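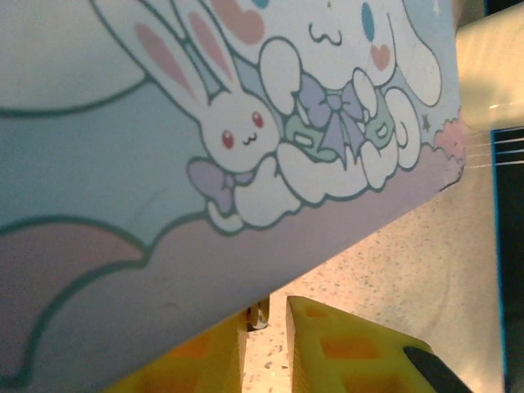 Teleop demo station, pre-session check
Clistine bench, Gallagher room. March round
Job: pick and place, printed container, operator on remote

1. E-stop, bench side
OK. Pressed and reset. Arm dropped out straight away.

2. E-stop, operator side
OK. Cord is too short to reach if you stand up. Asked for a longer one last round as well.

3. Gripper fingers, yellow pair
OK. Mounting screws snug, no cracks. Wiped both inner faces.

4. Wrist camera
Lens wiped. View is okay once you get used to it, but the container fills most of the picture when you come in close. Operators should slow down before that point, not after.

5. Grip force limit
Set at 2 on the dial. Was left higher by whoever ran the Sestomano demos. Put the note back on the pendant, please leave it on.

6. Container
Scuff on the blue part of the print, left of the bunny. Faint. Fine to use. Log any new marks so we can tell them apart.

7. Countertop
Speckled top hides crumbs and small screws realy well. Run a hand over it, don't just look.

8. Things behind the container
FAIL, minor. Stuff too close to the work area. Operator can't judge depth back there through the wrist view. Move back before recording.

9. Hand guiding mode
OK. Arm light, no drift when let go. One person only with hands on the arm. Second person stays at the stop.

10. Remote lag
90 ms on the Vandisden link. Passes. Felt worse right after startup so give it a few minutes.

11. Disk space
Room for 2000 demos by the old estimate, 1716 saved so far. Somebody needs to clear out the aborted ones, they count too.

12. Home position
OK both times. Second try from a low pose, elbow came closer to the counter edge than I'd like. Raise the arm by remote first then send it home.

13. Operator briefing
Done. Reminded them: approach slow, stop if the container tips, no yanking it free. A bad demo gets marked bad, dont try to fix it halfway thru.

Result: pass with one minor, item 8. Recheck after lunch, 1:30.

Still open from last time: stop cord, spare finger pair, label for the foot pedal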